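Search posts
Type a word or a name
Search

Boonsong Kamolrat
1/14/23
I want to write a short thread about learning to sleep again. In November I slept 4 hours each night, sometimes less, and I thought it was normal for my age.

My cousin Siriporn told me to stop reading work messages in bed. I was angry with her for two days. Then I tried it. 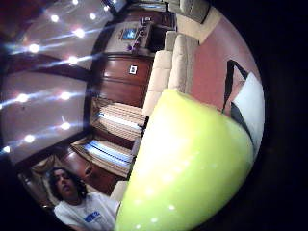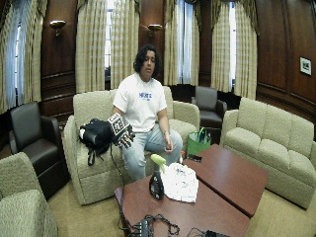 Cream sofa in both, pink wall in the first.

First change: the phone sleeps in the kitchen. I bought an alarm clock at a small shop in Derngate. It is loud and ugly and I like it.

Second change: no coffee after lunch. This was the hardest. The bakery in Vilton makes a very good one at 4 in the afternoon — I walk on the other side of the street now.

I also tried to count my steps. The goal was 1,000 more per day than before. Most days I got 700 more. I slept the same, so I stopped counting.

What I still do wrong: on Sunday evening I think about Monday. If I write the worries on paper before dinner, it is a little better. Not always.

Lambros asked me about the tea with valerian. I drank it for one week. The smell is like old socks, and I can not say if it helped.

Last night I slept from 11 until 6. I woke up one time for water.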